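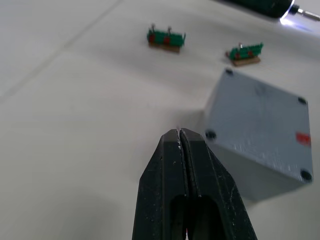 Réka Simon says a promise made by your younger self can't bind you if that self is gone, and she brought it up at our reading group so pleasantly that we all nodded along and went home, and I have been arguing with her in my kitchen ever since.

Does changing as a person cancel a promise?
Posted by Potska, 9 February 2021

Hello everyone, and thank you in advance for your patience, I'm a beginner at all this and came to philosophy late in life. Our group has been reading about personal identity, and the idea we keep bumping into is that there is no single thing called "me" that lasts from birth to old age, only a long chain of memories, habits and feelings, each linked to the one before. I find that very believable! I kept diaries as a teenager and the girl in them is a stranger to me (a rather bossy one).

But I also promised my aunt, when I was nineteen, that I would never sell her piano.
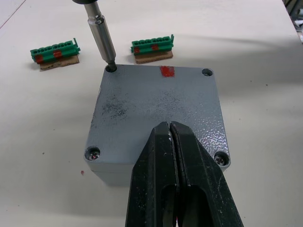 It has been through four moves and I don't play. If I really believe the chain idea, am I allowed to say that the girl who promised isn't around to keep her word? It feels like cheating, but I can't put my finger on what is wrong with the argument. I'd love to hear it explained in plain words, and if there is something short I could read before we meet again in May, even better.

El Idrissi

What a lovely question, and please don't apologize for being a beginner, you have landed on a spot where people who do this for a living still disagree. I think two separate things have gotten mixed together here, and it may help to pull them apart. One is whether you are the same person as the girl in the diary. The other is whether you have inherited her debts. We usually assume the first settles the second, but it doesn't have to. If you take over your grandmother's house you may well take over the mortgage with it, and there's no need to pretend that you are your grandmother.
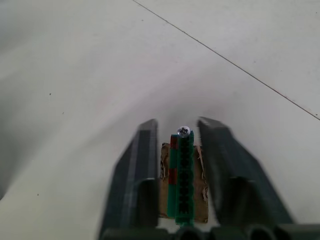
The chain view gives you more room than your friend allows, too. It says that being the same person comes down to how closely the links are connected, and that can be a matter of degree. So you may be somewhat tied to the promise, more weakly than you were at twenty, but tied. Look at the thin dark line running across the white surface in the photo just before this paragraph. You could call what lies on either side of it one surface or two, and for some purposes I would be happy with either answer, but I wouldn't say that the half on one side had therefore stopped existing. I feel the same way about the girl in the diary. There's a break you can point to if you want one, and there's also a great deal that carries straight on, including, I'd guess, your fondness for your aunt.

For reading, look for an introductory anthology on personal identity and go to the section on responsibility first. Skip the puzzles about brain swaps until you're in the mood. 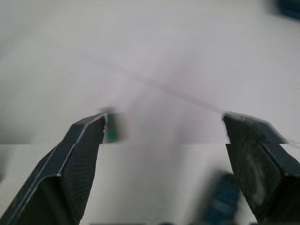
Dustden

Just sell it. Promises are to people, and if your aunt has passed away there is no one left to break it to. If she's still with us, ask her and be done with it.

Skider

I don't agree with Dustden about the dead, I'm afraid, plenty of us feel bound by a will or a last request, but asking the aunt is good advice if it can be done. She can let you off, and that works whichever theory you hold.

I would add one small thing to El Idrissi's answer. Try turning your friend's argument around. Suppose somebody had promised that bossy nineteen-year-old something nice, a share of a cottage, say. Would you hand it back on the grounds that she has gone? I certainly wouldn't! And if you'd collect what she was owed, it seems only fair to pay what she owed as well. I tried this on my brother once over a loan and he went very quiet, though I still haven't seen the money.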